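Kitchen notebook, Bai, Sketgate site
November, Sunday, started before breakfast

Continuing from the flatbread pages. The oven was lit from last night on low, so I did not lose time for heating. The new flour is from the mill behind Cledport, same sack as last week, closed with a peg. Kitchen was cool in the morning and became warm by lunch, I should have written down the temperature of the room and I did not.

What I want to know today: why the bread we make here in Sketgate comes out tough after it sits, when the same recipe in the Cledport kitchen stays soft until the customer finishes his plate. The recipe is the same on paper. The hands are the same too, because mostly it is me.

Things that are different here:
- the oven (the Bernar, deck type, the old one in Cledport is a clay one)
- the water, which tastes harder to me
- the bench is steel, in Cledport it is timber
- we cover with plastic tubs, there we cover with cloth

I cannot test water today, the jugs from Cledport did not come. So only resting, covering and oven.

Batch A

Standard dough, yoghurt in, oil at the end. Rested in a tub with lid, on the shelf beside the door. Divided into balls of 80 grams. Left the balls covered with the tub turned upside down.

They opened easily under the pin but sprang back a little. I let them wait and rolled again. Second time they stayed. Baked on the deck, no flour on the top, brushed with water on the underside. Colour good, big blisters, a bit pale on the rim. Eaten directly: very good. Eaten after I had washed the bowls: already leathery. So the problem is repeated, which is useful, at least I am not chasing something that only happens at night service.

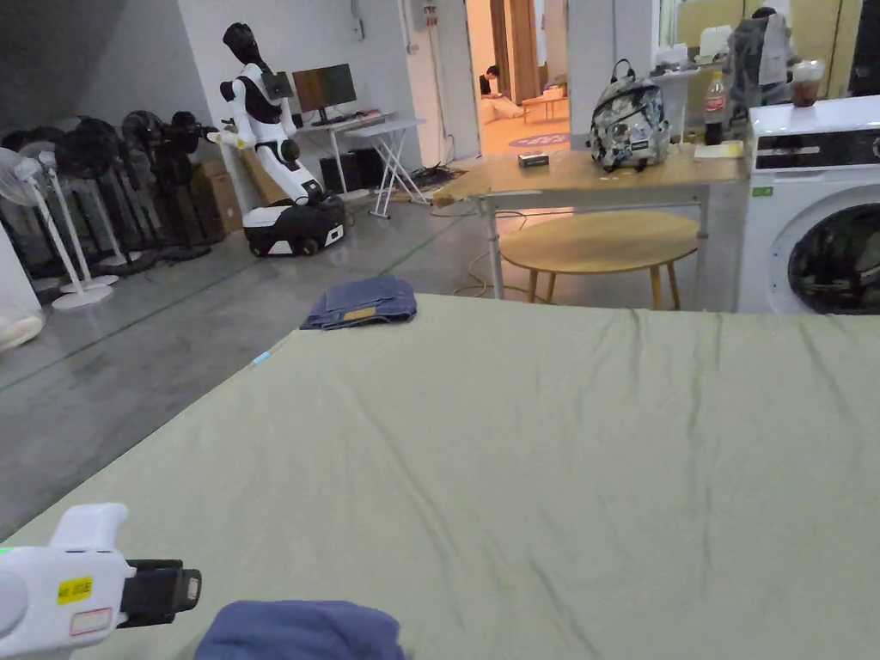
Batch B was the same dough, only covered with a damp cloth in place of the tub, like we do in Cledport. I thought this would be the easy answer. The balls relaxed better and were more flat when I came back to them, but I had wrung the cloth too much and it dried at one side, and the balls on that side got a skin. When I rolled these, the skin did not stretch with the rest and it went into long diagonal creases, very much like the sage-green fitted sheet on that mattress, and the creases stayed in the bread after baking. They made hard lines. The balls from the damp side were smooth and I could not find any crease at all. Bread from the damp side was softer than A after the same wait, but not as soft as Cledport. Note for whoever repeats it: wet the cloth again halfway, and do not fold it double, it sticks.

I also pressed the cooled ones between two plates to see if they crack. A cracked at the rim. B (damp side) bent and only split where a blister had burnt.

Batch C

Changed the rest only. Made small dough, went to the fridge overnight (so mixed yesterday, sorry, I forgot to write it on yesterday's page). Took it out when I came in. Covered with damp cloth, correctly this time.

Much easier to roll. Almost too easy, the first one tore when I lifted it and I had to patch it. The smell is better, a little sour, and I like it with the lamb, less with the eggplant. After the wait it was softer than both others. If we do this every night we need fridge space, and the fridge here is full of pickles by Thursday.

Small remark on salt: C tastes saltier though it is the same weight. I tasted it three times to be sure. Perhaps because the dough is less sweet. Leave it as it is, the chutney covers it.

Then I lost some time with the mixer because the hook was loose again. Tightened. It needs a new washer. The spare ones are in Cledport, in the drawer with the skewers, I think. 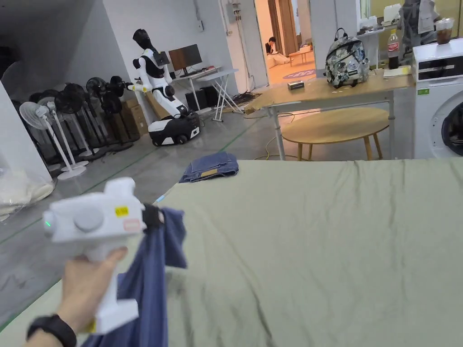
The oven

I have avoided this part because I like the Bernar and I did not want it to be guilty.

In the clay oven the bread is finished very fast. The heat comes from the wall and from the coals, and the bread comes out before the inside has time to dry. In the Bernar I set what the booklet recommends for pizza and I always waited for colour. The colour comes slowly in the front part of the deck. So I am maybe drying the bread while I wait for it to look nice.

Test: same dough (what was left of C, and fresh balls of A recipe with good damp cloth). Baked at the back of the deck only, door closed completely, and I took out after 100 seconds by the kitchen timer, even when it was not brown enough for my eyes.

First one: pale, underside fine, soft in the middle, a raw taste near the thick edge. My rolling was uneven there.
Second one: rolled better, good blisters, soft.
Third one: I opened the door to look and it lost the puff. Do not look.
Fourth: same as second.

The good ones I put in the cloth basket, stacked, lid closed, and went to do the onions. When I came back they were bendable like the Cledport ones. Maybe not equal, but a customer would not send them back. Also the smell under the lid was right, it is difficult to describe, like warm milk and smoke, without much smoke.

Then I tried to cheat and turned the top element higher to get colour in the same time. It works for the first pieces, afterwards the top burns before the bottom is ready. The deck needs to recover. With the door opening all the time at service I don't believe in this setting. I returned it.

Butter

One more thing that I noticed by accident. In Cledport we brush with ghee directly when the bread leaves the oven, because the brush stands there. Here the ghee is at the pass, on the other side, so the bread travels naked and meets the brush late. The steam is already gone. I brushed two pieces immediately and two at the pass, same oven, same dough. The immediate ones kept better, I could tell with my eyes closed (I did close them, and asked to be handed the pieces in any order).

So the pot of ghee must move. There is a hook rail next to the oven, but the pot will be too hot there and the ghee goes brown. A small pot inside a pot of warm water could stand on the lower shelf.
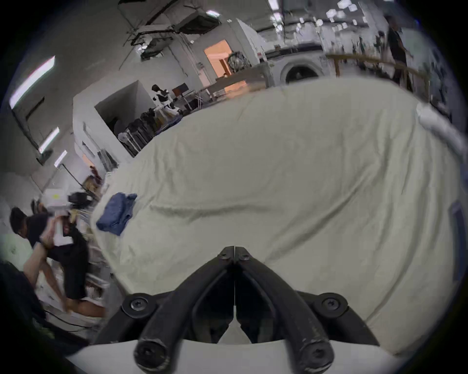 The lower shelf is deep enough for this if the trays go somewhere else, and the trays can go under the bench where the rice bin was. I measured with my hand only. It also means that the person on bread does not have to cross behind the grill, and on a busy night this is worth more to me than the softness.

Cost and work, short

With the overnight rest we need to mix after service, when everyone is tired and the weighing becomes careless. For a normal night I calculate some 20 balls more than we sell, to be safe, and the rest we can fry for the chickpea plate on the next day. Fried ones from batch A were fine. From batch C they took a bit more oil, not terrible, drain them standing up.

I do not want to change the price of the bread. It is now 6 dollars for the basket and people already look at it twice on the menu, even if they then order a second one.

What I would do from now

Damp cloth, wetted again halfway. Tubs only for the bulk dough.
Back of the deck, door closed, take out by the timer and forget the colour.
Ghee at the oven.
Overnight rest only for Friday and Saturday until the fridge question is solved, then we see.

Still open

Water. Please somebody bring the jugs from Cledport, filled, and mark them with tape so they are not used for the tea like last time.
Steel or timber bench: I put one ball on the chopping board and it was the same, but one ball is no test.
The onions from today are too sweet for the kebab wrap, use them in the dal.
Flour: the sack is past half. When the new sack arrives, repeat batch A with it first and change nothing else.

The last four breads are wrapped in the cloth on the top shelf for the morning. Whoever opens, tear one cold and write here how it was, also if it was bad. I was going to do the smoked eggplant today as well, but the skins were still on the grill when the delivery came, and

eggplant goes to the next page. It was too smoky anyway, less time on the coals and more on the side.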